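Student Robotics Club Takes On the Burger Challenge

Members of the Welico College robotics club are teaching a robot arm to build a burger, one ingredient at a time. The project is the club's entry in the Mamham Student Automation Contest, which takes place in February.

Contest rules call for a burger stacked on a tray from parts that start out upright in clear holders. Buns, patties and lettuce each have their own place. Teams may not touch the arm once a run has started.
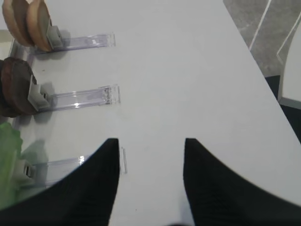 The club has 8 members this year and meets after the last class of the afternoon. Most had written code before, but few had worked with an arm. They spent the first weeks guiding it by hand through single pickups and saving each one. The club has recorded 182 pickups so far.

Lettuce has taken up the most time. A patty keeps its shape when the fingers close on it, while a leaf folds and can swing to one side on the way to the tray. Students now record the leaf in two parts, first the grip and then the placement over the bottom bun.

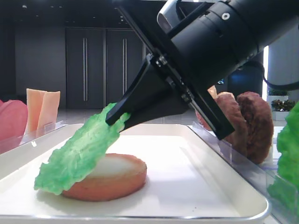
How runs are scored

Each entry gets 110 points to start with. Judges take points off for dropped parts, for parts stacked in the wrong order and for any layer that misses the bun. The club's best practice score is 82. Most of the lost points came from leaves that landed too far to one side.

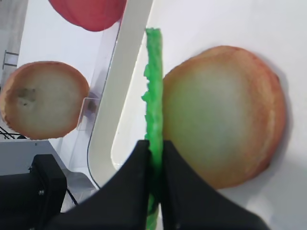

Thanakorn Somboon said the team had been closing the fingers too soon and had slowed the last part of the approach to fix it. The arm now takes longer on every leaf, he said, but time counts only if two teams tie.

The club will keep practicing in the lab until the contest. Teams from Wollow and Antoniadis high schools have also signed up.

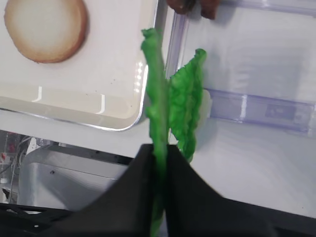
Lettuce pickup practice for the burger challenge. Photo: Welico College robotics club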